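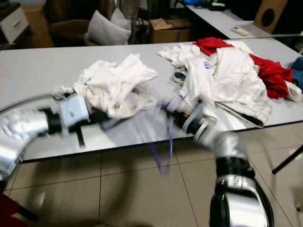
Small countries and the price of standing in the middle

23 August 2025

My father-in-law has a saying that when two trucks pass each other on a narrow road, it is the bicycle that should be worried. I thought of him this week while I was reading the newspapers about the new tariffs, and about which ministers traveled where to ask for an exception.

I moved to Lestthorpe 16 years ago, and before this I lived in a country which always had one big neighbor to please. So maybe I read such news with a different stomach than my colleagues. They ask who is right. I ask first who will pay, and how soon.

At lunch I spoke about it with Virgil Sima, who buys parts for Neagu, the pump maker on the other side of the canal. He is not a political man. He told me that in January one of his suppliers sent a letter with three new pages of conditions. The supplier wants a signed promise that no pump will end in a certain list of countries, also not through a second or third buyer. Virgil has 300 customers. Some of them order one pump in two years. How should he know where the pump goes when the customer sells his workshop?

He signed, of course. The other choice was to lose the supplier, and the supplier has done nothing wrong either, he is only afraid of his own bank. The bank is afraid of a ministry on another continent. I find this chain interesting and a little sad. At no point in it does somebody from our own parliament appear.

People here like to say that Europe must "speak with one voice." I have heard this sentence since I came, and I agree with it in the same way I agree that I should exercise more. The difficulty is that the one voice needs to say something, and then each capital looks at its own list. One sells cars, another sells wine and cheese, a third has soldiers from abroad on its soil and sleeps better for it. I do not blame them. If I was the finance minister of a small state I would also make the phone call in the evening, quietly, and hope that the others do not hear of it.

But I think there is a cost to these quiet calls that does not stand in any budget. Every exception must be asked for again next year. The one who gives it learns what you are afraid of. My old country got cheap gas like this for a long time, and when the price was finally changed it was changed in winter.

A reader wrote to me after my last post that I am too hard on the big powers, and that trade pressure is better than war. Yes, surely it is better. I would only add that it is felt by people who did not vote in that election. In Eltness, where my wife's sister lives, the cheese dairy Broltotero has let go one shift. They had one large buyer overseas and he did not renew. It is 100 kilometers from here and I did not see a word about it in our paper — the front page was about the summit, with the flags and the handshakes.

What would I do? I am only a man with a blog, but I would begin with the boring things. A payment system that our own banks dare to use. A fund for firms like Neagu, so that a buyer with three pages of conditions on his desk can call a lawyer who is on his side. And I would ask the ministers to publish the exceptions they request — all of them, in one table, with the date.

Virgil thinks they will never do that. He has ordered 1,000 seals from another supplier, just in case, and they are coming by ship.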